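The Vonside Robotics Club had 300 dollars left, one working gripper, and a challenge sheet from Lisport that Maureen Stockdale had read so many times the fold was going soft.

"Soft goods," she said, slapping it down. "Pick up a pack of tissues and set it back without crushing it. That's the whole round!"

Abdul-Rahman Nartey was already pulling on the trigger. He had been in the club for 5 weeks and he loved the gripper the way other kids loved dogs. He had even named it, Ametepe, after the street his grandmother lived on, and by November everybody used the name, even Mr. Fomilow, who taught shop and called every other machine in the building "that thing."

"Both fingers have to meet it at the same time," Abdul-Rahman said. "If the left one gets there first it just shoves the pack across the cloth. Look, I'll go slow. Slower than that. Okay, now!"

The blue pads came together on the yellow wrapper, and Maureen leaned in so close that her hair almost got into the shot.
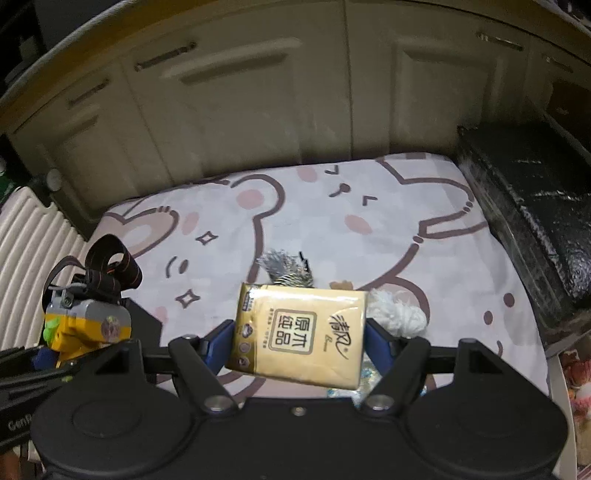
"Why do we practice on something this squishy?" she asked.

"A metal block lets you squeeze as hard as you like, and a pack of tissues shows you right away when you've squeezed too much."

She wrote that in the notebook, word for word, with two stars next to it. The notebook was her job. It had every grip they had tried, which pads they had used, what the motor setting was, and a drawing of Mr. Fomilow asleep at the drill press that she swore was someone else.

"What's it on now?" she asked.

"300."

"Try 200."

"It'll drop it."

"So it drops it! It's tissues!"

He laughed and typed in the new number. He really did think it would fall. His hand hung over the key for a second, and he noticed he was holding his breath, which was silly, and then he noticed Maureen was holding hers too.

He pressed it.

The motors gave their little rising whine, the one Abdul-Rahman could hum from memory and sometimes did on the bus. The fingers closed. The plastic crackled once and went quiet.

"Write down 200," he whispered.

"I already did," said Maureen. "Go again!"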